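**Polldale Paddlers – equipment meeting, July**

Chair: Mitali Chowdhury. Opened 7:10 p.m.

1. Rental kayaks. The Pesby hulls passed inspection except no. 4, which has a worn skeg box. Repair quote from Nyitrai: $637, parts and labor. Approved.

2. Paddles. Ditov two-piece shafts show play at the ferrule. Replace the clips before Saturday – Mitali to order 50.
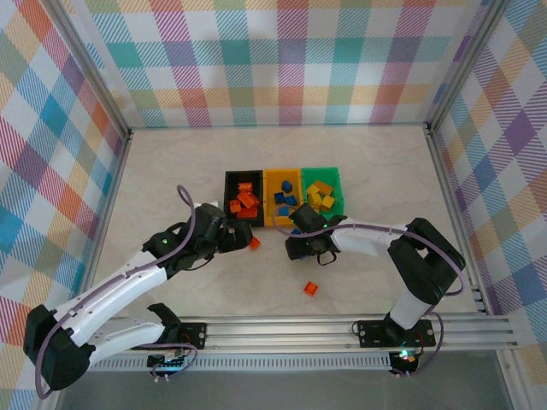
3. Life jackets. Float test completed on 40 adult jackets. Two failed and were withdrawn. Test log to be kept with the serial list.

4. Storage. Lower rack spacing to be increased to clear the rudder housings. Drawing due at next meeting.

Closed 7:50 p.m.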